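Gallery: sorting the serving drawer

The kitchen at the Lukudthorpe hall has one deep drawer for serving gear, and until November everything went into it in whatever order it was dried. Elikem Tetteh and I spent two afternoons emptying it and giving each kind of utensil its own bin. The photos are grouped by stage, with a line or two for each group.

## The white table

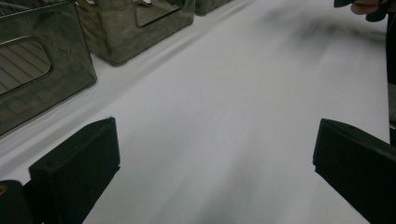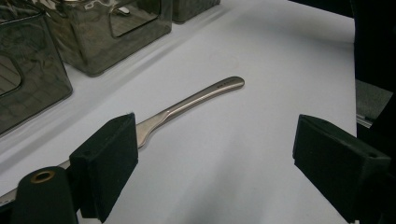
Three smoky grey see-through bins stand in a row along one side of the white table in both photos. The second also has one of the long stainless steel utensils lying out on the white, with a short engraving near the rounded end of its handle that is too small to read.

## Notes on the bins

The bins came from the Gustwood shop on the Fladport road. We chose tinted plastic because the clear ones at the old hall showed every water spot. You can still tell from the front whether there is something inside, and the rounded cutout is big enough to get your fingers into when you want to pull one forward.

They don't have lids. Anything kept in them needs a rinse before a big meal, the same as it did when it lived in the drawer.

We haven't put labels on yet. Akosua Mensah has offered to print some once everyone has used the bins for a while and we know the groups are right.

## What goes where

The sorting is by use. Size was the first thing we tried, and it put the cake servers in with the salad spoons, so we gave it up by the end of the first afternoon.

- **Lifting and turning:** slices, cake servers, fish servers, anything with a flat end.
- **Spooning:** serving spoons, slotted spoons, the two small ladles. The big soup ladle stays on its hook by the stove.
- **Gripping and carving:** tongs, carving forks, the steel. Knives go back in the block and are not to be left in a bin.

Handles all point the same way, toward the front. If you are left-handed and this bothers you, turn the bin around.

Odd teaspoons are not serving gear and belong in the cutlery tray in the next drawer up. We found more than 40 of them at the bottom.

## Washing and drying

Everything came out of the drawer and went through the sink before it was sorted. Stainless steel can go in the dishwasher on the normal cycle. Anything with a wooden handle is washed by hand and dried straight away.

Water marks on satin-finish steel come off with a cloth and a little white vinegar. Rub along the handle, not across it. Please don't use the green scourers, which have already left fine scratches on a few of the older pieces.

Dry the shoulder of each server properly, where the handle meets the flat part. Water sits there and ends up in the bottom of the bin.

## Engraved pieces

A good number of the servers have something stamped or engraved on the handle. Some of it is a maker's mark and some of it looks like initials from families who lent things for a dinner and never asked for them back. If you think one of yours is here, come and have a look through before the end of the month. Bring a magnifying glass, as the lettering on most of them is tiny.

Three pieces have been claimed so far, including a pie server that belonged to the Asante family and had been in the drawer for years.

## Setting out for a meal

The bins can be carried straight to the serving table, so there is no need to empty them onto a tray. Stand them in a line along the back and leave the front clear for the dishes. One utensil per dish goes out at the start and the rest stay in the bins as spares.

At the end of the night, dirty servers go in the grey tub under the sink. They don't go back in the bins until they have been washed.

## Still to do

- Labels, as above.
- A non-slip liner for the shelf where the bins will live. The shelf is 325 mm deep, so the standard roll will need trimming.
- Find a home for the spare whisks. They are in a box on top of the fridge for now.
- Decide about the electric carving knife. It works, but the cord is short and the only outlet near the serving table is behind the piano.

If you put something away and it doesn't seem to fit any of the groups, leave it on the bench by the kettle and one of us will sort it out.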